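Does Play Food Teach You About Real Food?

Lots of toy boxes say that pretend food helps kids learn to eat well. Maybe. I'd like to see the proof first.

Start with a banana. A real one has a thick skin. You pull it down in strips, and the strips flop over. Inside is the pale part you eat. Leave it on the counter and it gets brown spots, then goes mushy.

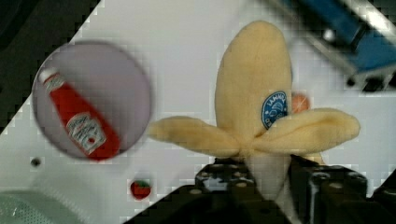 A plush banana can copy the shape and the floppy peel. It can't copy the smell or the taste, and it will never turn brown. So what did you learn? What a peeled banana looks like, which you probably knew when you were 2.

Ketchup is worse. A toy bottle doesn't squirt, so you can't find out how much is too much.

My neighbor Jinfeng Cui says her son tried real bananas after playing store. Fine, but he's one kid. He might have been hungry.

Try a test at snack time: close your eyes and sniff a real banana, then a toy one.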